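Why Do We Fold Our Clothes?

Have you ever pulled one shirt out of the closet and had six more land on your feet? Me too! So let's talk about folding, and why a folded shirt behaves so much better than a scrunched one.

Try this first. Take a T-shirt and squash it into a ball. Now squeeze it hard and let go. It puffs right back up, doesn't it? That's because a balled-up shirt is full of little pockets of air. Cloth is thin stuff, but air takes up lots of room. When you lay the shirt flat and fold it, most of that air slips out the sides, and the shirt turns into a neat little package with a flat top and a flat bottom.

Flat things stack. Think of books, or pancakes! Each shirt sits on the one below it, and the weight of the pile keeps squashing out a bit more air. You can help with your hands - fingers spread wide, press down gently, and hold it there while you count to five.
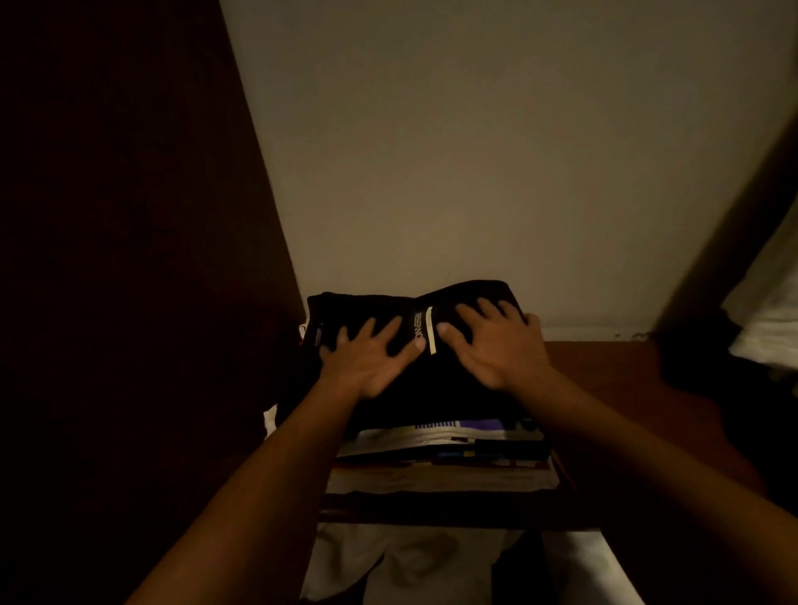 Pressing works best if your folds are all about the same size. I fold mine to match the shelf, so nothing hangs over the front. If the shelf is skinny, fold the shirt one more time.

Now, what keeps the pile from sliding around? Friction! That's the grabby feeling you get when two things rub together. Cotton is pretty grabby, because it has tiny fuzzy threads all over it. Silky things are slippery, so I like to put those on top, where they can't take the whole pile down with them.

And what about wrinkles? A wrinkle is just a fold you didn't plan. Cloth that stays bent for a long time starts to remember the bend. A folded shirt gets a few straight lines, but a scrunched one gets creases going every which way.

Want to try it yourself? Grab five shirts. Ball them up, pile them on a shelf, and see how high they go. Then fold them, stack them, and measure again with a ruler. Write down both numbers!

Kistside Kids, January 28, 2025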